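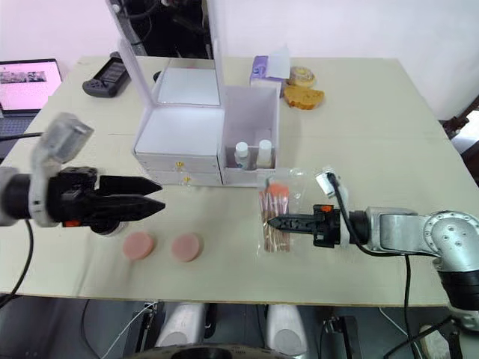 **Jellgate Community Choir — Membership and Outreach**

We're looking for new voices, and we would dearly love one of them to be yours. The choir has been singing together for seven years now, mostly folk songs and old hymns, with the odd show tune when Do-yoon Ko (our director, and a very patient man) can be talked into it. There are almost 80 of us on the books, and we're especially short of tenors and low altos, though sopranos are never turned away!

You don't need to read music. Plenty of us learned by standing next to somebody who could, and we have practice recordings for every part that you can sing along with in the car or over the dishes. What we do ask is that you come to rehearsal most weeks and stay through the spring concert in March, where we'll be singing the Peñalver songs — a lovely set, a bit tricky in the middle, and well worth the trouble.

Rehearsals are on Thursday evenings from 7 to 9 in the upstairs hall on Ladisell Street. The door on the parking lot side is the one to use, and there's an elevator just past the coat hooks. Tea and something baked at the break, always.

Dues are $80 a year, which covers your sheet music and the hall. If that's a stretch, have a quiet word with Yuxi Yin and it will be taken care of.

There's no audition. Come and sit in for two or three weeks, see how you like us, and then Do-yoon will spend ten minutes with you at the piano to find out which section suits your voice. Bring a pencil and a bottle of water.

To let us know you're coming, leave a note for Yuxi at the hall or just turn up a few minutes early and ask for her — she'll find you a folder and a seat.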